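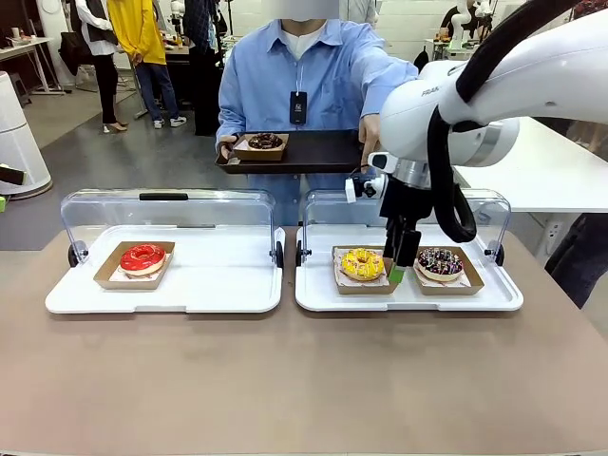
Journal > Food and small pleasures

Newer post Older post All posts About me Write to me

16 Nov 2018

I have eaten donuts in four countries and I was never serious about them until this autumn. In my family a sweet thing is made with syrup and nuts, it is cut in diamonds, and my aunt decides how many you get. A donut was something for a gas station. So when Shobha Annamalai asked me in October if I would help her think about how to show donuts on a counter, I said yes mainly because I like Shobha.

She wants to open a small place next spring. The name will be Nendine, which she says means nothing, she only likes how it looks when it is written. For now there is no shop. There is a notebook with 1,604 lines in it (suppliers, prices, ideas, names of colors) and there is a lot of talking in the evenings.

What I learned first is that the donut paper matters very much. I always thought that the box is only the box. But a donut that lies directly on a white plate looks lonely, I do not know a better word. Put the same one in a small open tray of brown kraft paper, with a printed tissue inside, and it looks like somebody prepared it for you. Shobha likes the tissue with white and pink on it. I like it too, but only under the red glaze. Under the yellow one I would prefer something quieter, and about this we did not agree for a whole evening.

The second thing is the lid. A display tray with a clear lid that opens up at the back is much better than the glass bell I had suggested. The bell is beautiful but you must find a place to put it down each time, and then there are fingerprints, and then somebody puts it on the edge of the counter. With the hinged lid you open and it stays with its tray. Adhiambo Ogola, who had a bakery with her brother for 11 years, told us that she broke three glass bells and cried over one of them.

I asked Adhiambo how many donuts to put on each tray. She said two if they are different, one if it is the best one. Four in a row, she said, and people begin to compare which is bigger. I find this very true. I do it myself with bread.

Then we come to the colors, and here I have many opinions. The strawberry glaze with white lines over it is the one that children will want, and also me. It has a shine like nail polish. The yellow glaze is more difficult. In my head yellow means lemon, for Shobha it means mango, and for Ama Odoi, my neighbor, it means banana, so in the shop there must be a little card or everybody will be disappointed in a different way. The one with purple, white and dark chocolate pieces on a pale glaze is pretty, but it is a donut for looking. I think the pieces will fall on your shirt.
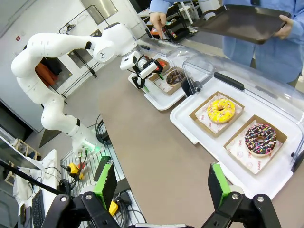

And chocolate. I came to this with the idea that chocolate glaze is the boring choice, the one that you take if the others are finished. I have changed my opinion. Dark sprinkles on a chocolate glaze is very elegant, it is almost like a black dress. The other way, with sprinkles of many colors and thin white icing across, is for a birthday. They are both chocolate and they say two different things, and I would sell both, but not beside each other.

A few words about the serving tray also, because we spoke of it longer than is normal. Shobha wants dark ones, black or a very dark brown, rectangular. I had wanted light wood. My argument was that wood is warm. Her argument was to put a brown paper box on a wooden tray and look at it, and I did, at home, and the box disappeared — brown on brown, you see only the donut floating. On a dark tray the paper has an edge. So she was right, and I wrote her a message to say it, and she has answered with only a picture of a crown.

How you carry it is another question. I say two hands, at the height of the belt, and not fast. My father carried tea like this. With one hand it looks more professional, but a donut in an open paper box can slide and then the glaze touches the side, and a glaze that has touched the side is finished. Ama says I worry too much and that people eat it anyway.

For the price we have nothing decided. For the opening day Shobha thinks of 100 donuts and I think of 50, with a small sign that says come tomorrow. Adhiambo thinks we should first find an oven. I had to explain to Ama that most donuts are fried, and then Adhiambo explained to me that some are baked, and after this I made coffee.

If you know a good yellow donut, please write to me what flavor it was. I will pass all the answers to Shobha, also the ones that say banana.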